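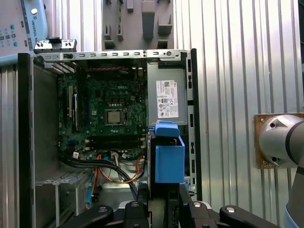 4.2 Two valleys, one question

The best part of working on small autonomy movements is how much the parties leave behind on paper, and the Momier and Novmont campaigns left a great deal. We read 196 sets of council minutes from the two valleys, along with the letters page of Plerka, the only weekly sold in both. They are a joy to read! Councillors argue about road signs, school hymns and the price of salt in the same breath as the constitution, and the constitution does not always come first.

The usual account treats Novmont as a pale copy of Momier. Momier asked for its own assembly, the story goes, and Novmont, seven years behind, borrowed the slogan. Our reading of the minutes gives Novmont a much livelier part. Its councillors were already using the phrase "a house of our own" in a dispute over forestry fees, well before the first rally in Momier, and the wording of the later petition follows the Novmont text almost line for line (even the misplaced comma is there). Borrowing clearly ran in both directions, and we think this deserves far more attention than it has had.

The petition itself drew 1,314 signatures across 47 villages. Support was strongest in the upper villages, where the old Charvát estate had once collected rents, and thinnest near the railway. It is tempting to read this as a split between old grievance and new money. We would be careful here. Many of the railway families had moved down from the upper villages within living memory, and their letters to Plerka speak warmly of the cause while asking, quite sensibly, who would pay for the trains.

What struck us most was the tone. The two sides in Novmont knew each other well and wrote as neighbours, with plenty of teasing and very few threats. In Momier the language hardened in April, after the provincial government refused to receive the petition, and from then on the word "traitor" turns up in the minutes of both camps. Novmont's councillors noticed the change and said so, in a wonderful run of open letters that has never been reprinted in full. Section 4.3 takes up those letters and compares them with the replies that Momier drafted but did not send.

Figure 1. Open desktop tower with a Dell motherboard.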